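3.2 Mixed-content containers in bedrooms 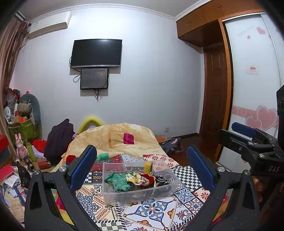
Figure 4. Transparent storage box on a bed, Humdale subsample. Contents include a green ribbed knit garment, a patterned scrunchie, dark red velvet fabric, a beaded strap and a sponge.

The second part of the survey dealt with containers that hold items from more than one household category. Following the coding scheme of Section 2.3, an item was assigned to one of five categories: clothing, accessories, bedding, cleaning supplies, and other. A container was coded as mixed when its visible contents fell into at least two of these. Lids, labels and dividers were recorded separately and did not affect the code.

The Humdale subsample consisted of 135 households, and the Nonberg subsample of 185. Participants were asked to sort one bedroom container of their choice and to work wherever they would normally do so. No instructions were given on the order of removal or on the surface to be used. Beds were the most common sorting surface in both towns, followed by the floor.

Figure 4 shows a container coded as mixed. Clothing and accessories share the upper layer with a yellow sponge that has a green scouring side, standing upright near the back of the box. Darker folded items lie beneath. This arrangement, with folded textiles at the bottom and unfolded or small items on top, was coded as "layered" (Table 3). We make no claim about the order in which the items were put in. The layered code refers only to the state of the contents at the time of recording.

Two difficulties arose in coding. The first was the status of fabric pieces that could not be identified as garments. The dark red velvet piece in Figure 4 is a case of this kind. Both coders entered it as "textile, unspecified," and it was left out of the clothing totals. The second was the boundary between the container and its surroundings. In Figure 4 a heap of dark purple clothing lies along one side of the bed, and small pieces of fabric lie on and near the comforter. Items outside the container were entered on the surface sheet and were not counted toward its contents, even where participants described them as belonging together.

Patterned bed covers made the surface sheet slower to complete. Small items were harder to pick out against a multicolored print, such as the patchwork-printed sheet in Figure 4, than against a plain one. For these households the surface sheet was filled in twice, and differences were settled by discussion between the coders (O. Kokkonen and T. Pettigrew).

Transparent containers were coded from the outside first and then from above. The outside view was useful for the lower layer but gave little information on small accessories, which tended to be hidden by larger textiles. For opaque containers only the view from above was available, and the layered code was therefore applied more cautiously. The effect of container material on coder agreement is taken up in Section 4.1.

Correspondence: O. Kokkonen, Melleo Household Studies | © 2026 The authors | Back to top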